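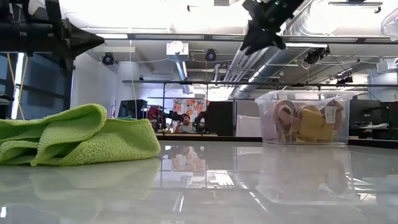 Washing microfiber towels: softener or no softener?
Last updated: Tuesday, December 4, 2018
2 min read · 48 comments

tavex_owner
I wash mine at 40 degrees with a little vinegar. Since November they leave lint on glass. Is it the softener my wife buys?

hevik2004
Yes, stop the softener. It stays in the fibers and then they do not take water. Wash them alone, never with cotton.

Tradham
I do not agree with "never". I mix them with cotton shirts for years – no problem. The dryer is worse, too much heat.

hevik2004
Then your shirts are very old and have no lint left. Low heat is fine.

tavex_owner
I have no dryer, so this part is easy. And the vinegar?

Tradham
Half a cup, in the rinse. Some people say it hurts the rubber in the machine, I can not confirm.

Shares: 2000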